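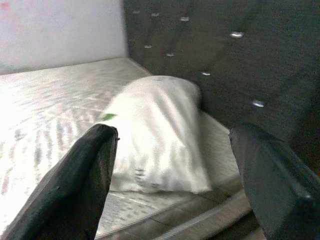
Can I leave a damp cloth rolled up overnight?
Hang it flat or over a rail until it is dry, and roll it only after that.

Section 6. Rolling and storing the cloths

The Hostesen set comes with 11 white cotton cloths. Before first use, wash all of them together at the warm setting and leave out fabric softener. New cloths shed lint and will not take up water well until they have been washed twice.

6.1 Before you start

Clear a flat area a little wider than the cloth. A tray, mat or clean bench will do. On a textured surface, wipe along the grooves first, as crumbs and herb scraps collect there and get picked up by the fabric.

NOTE: The Tuver mat has a raised pattern. The pattern may press lightly into a freshly ironed cloth and will drop out with handling.

6.2 Rolling

1. Lay the cloth face down with the care label at the far left corner.
2. Smooth it from the centre outwards with the side of your hand.
3. Fold the near edge to the far edge, then fold once more the same way. You now have a long strip.
4. Turn in the end nearest you by two finger widths.
5. Roll away from you, keeping the sides level. Firm is enough — a very tight roll holds its creases and is slow to open when you need it.
6. Tuck the loose corner under the last turn.
7. Set the roll down with the tucked side underneath.

If the roll springs open, the strip was folded too wide. Open it out and repeat from step 3.

Light creases along the length of the roll are normal. Deep creases across it mean the cloth shifted during step 5.

6.3 Placing in the Pumer drawer insert

1. Pull the drawer out to the stop.
2. Place the rolls in a single row, tucked side down.
3. Leave a gap of roughly 2 cm at the back for air.
4. Close the drawer slowly and check that no fabric is caught in the runner.

CAUTION: Do not store cloths that have been used with oil, solvent or furniture polish in a closed drawer. Oily fabric can heat up by itself. Lay it flat outdoors to dry, away from buildings, and keep it away from the other cloths.

6.4 Washing and stains

Shake each cloth outside before it goes in the machine. Bits of leaf and stem left in the weave can leave a green mark once they go through a hot wash. For marks of this kind, rinse in cold water, rub in a little dish soap and leave for half an hour before washing as usual.

Do not use chlorine bleach on the stitched edge. The thread will yellow and may lose its colour unevenly.

6.5 Replacement

Single cloths can be ordered from the Vaughan parts counter under item 91. Give the colour and the size printed on the care label. The drawer insert is ordered separately, see section 9.

Revised 2013-03-31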